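Streaming a small music festival: does the recording keep what the room had?
Student project report, Music and Media module

1. What we set out to do

The Okcombe weekend is a small festival of improvised music held each October. Since last year its concerts have been put online by a service called Stornamex, which says its recordings give "the full evening, as heard". We doubted that, and wanted to test it on a few sets.

2. Method

We picked three concerts: the Disside trio, the Hämäläinen quartet and the closing jam. Each of us sat through all of them in the hall, took notes, and then watched the streams on headphones. Afterwards we asked 10 listeners who had not been there to watch the same streams and write down what they noticed.

3. Findings

The Disside set lasted 51 minutes in the hall. The stream is shorter, as the long tuning break and the talk before the last piece have been taken out. The service does not say so anywhere on the page. Whether that matters depends on what you think a concert is, but "full evening" is the wrong label.

The sound was harder to judge. The double bass is louder online than it was from our seats, and the drums have lost much of their edge. Only 3 of our listeners thought the Hämäläinen quartet sounded like a live band. The rest guessed at a studio session with clapping added.

The closing jam came off best, possibly because it was loud enough to survive anything.

4. Problems

Ten people is a small group, and most of them study with us. We also knew what we were hoping to find, so our own notes should be read with care. The
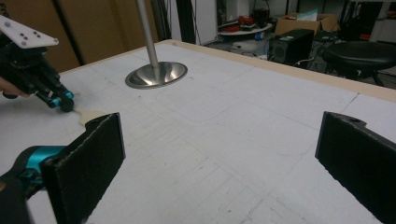

headphones were not all the same model either, and we would not lean heavily on the comments about bass for that reason. The missing minutes are a different matter, and anyone with the set list can check them.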